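Gray Mittens, Washed and Put Away

Every spring I go through the basket by the back door and put the winter things in order. The scarves and hats get done in a batch, but mittens I do a pair at a time on the table, and I keep a page here for each pair worth keeping. The last page was the green wool ones with the leather palms. This page is for the fuzzy gray pair that I bought at the Vurnwood winter market and have worn on most of the cold walks since.

They are not fancy mittens. The body is soft and fuzzy, the cuff is ribbed, and they go on over a thin glove if the morning calls for it. I wear them for walking the Billton loop, for scraping the windshield and for carrying in groceries. The one thing I don't use them for is shoveling. A shovel handle rubs the palm flat, and once the fuzz has been rubbed flat in one spot it never stands up the same way again.

I get mail about storing winter knits every year around May, most of it from people who have found moth holes. So I have put my routine in with the pictures. It is the same for any soft mitten with a ribbed cuff.

The two of them out on the table, before I sort out which cuff needs reshaping:

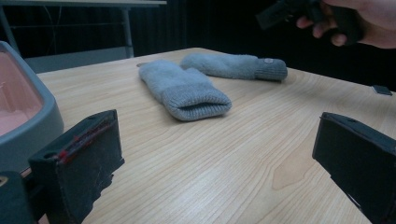
Tseng wrote in to say that ribbed cuffs should never be folded for storage, only laid flat, and that a cuff left folded over one summer will stay folded for good. I half agree. A fold that sits under weight will set, and I have a pair of brown mittens with a crease at the wrist to prove it. But a light fold at the top of a box has not done any harm in my house, and it keeps the opening closed. If your cuffs are already stretched, follow Tseng and lay them flat.

Washing

I wash fuzzy mittens by hand in the bathroom sink. Cool water, a small squeeze of wool wash, and no rubbing. Push them down, let them fill up, and leave them alone for as long as it takes to drink a cup of coffee. Then let the water out and press them against the side of the sink.

Rinse 2 times. If the water still looks cloudy, rinse once more. The thumbs hold on to soap longer than the rest, so press those separately.

Don't wring them. Roll each mitten in a towel, kneel on the towel, and unroll it. The mittens will look awful at this stage — thin and matted, like something pulled out of a drain. They come back as they dry.

Drying

I dry them flat on a rack in the spare room with the window open a little. Turn them over at bedtime and again in the morning. Keep them off the radiator. I have read that a low setting in the dryer is fine for fake fur, and it may be, but I lost a hat that way and haven't tried it since.

If you start on a Sunday morning you can usually count on having them dry by the middle of the week. The place to check is the inside of the cuff, right where the ribbing joins the body. That seam is double thickness and it stays damp after everything else feels done.

Brushing

Once they are fully dry I go over the fuzz with a baby hairbrush. A pet brush pulls too hard. Brush from the wrist toward the fingertips, then lift the thumb and do the part underneath it, where the pile packs down from being pressed against the palm. Leave the ribbing alone. A brush will snag it.

Pills come off with small scissors held level with the surface. I don't pull them. Pulling one off tends to bring up the start of the next one.

Stacked one on the other is how I like to keep a pair while I get the box ready.

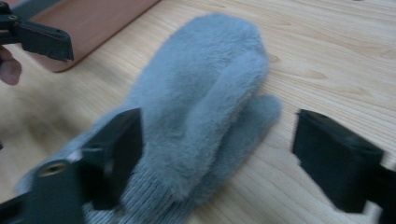
The box I use is a plain cardboard one from Clustari, the size meant for shoes. It fits three pairs of mittens without squashing them. I line it with an old pillowcase, put the heaviest pair on the bottom, and fold the ends of the pillowcase over the top. A cedar block goes in one corner, outside the cloth. I sand the block lightly each year to bring the smell back.

Plastic bags are fine for a week or two in the car. I wouldn't use them for a whole summer, especially in a house without air conditioning. A zip bag holds any damp that you missed in the cuff, and you won't find out until you open it in the fall.

Label the box on the short end, the one that faces out on the shelf. Mine just says MITTENS and the colors. I used to write down the year as well, but I never once looked at it.

Checking for wear

Before they go in, I check each mitten for thin spots by putting a hand inside and spreading my fingers in front of a lamp. The usual places are the tip, the crook of the thumb, and the edge of the palm. Squeezing helps too. Good pile springs back, and worn pile stays where you pushed it. I also run a finger around the thumb seam, where stitches tend to let go first.

Small gaps I close from the inside with sewing thread in the nearest color. On a fuzzy mitten you can get away with almost anything, as the pile covers the stitches. The ribbing shows every mistake, so for the cuffs I use yarn and take my time — or wait until fall, when I have more patience. 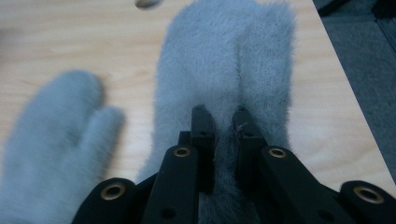
Soft gray pile, with the second mitten off to the left.

Next page: the striped children's mittens on a string, and what to do when the string has felted to the lining.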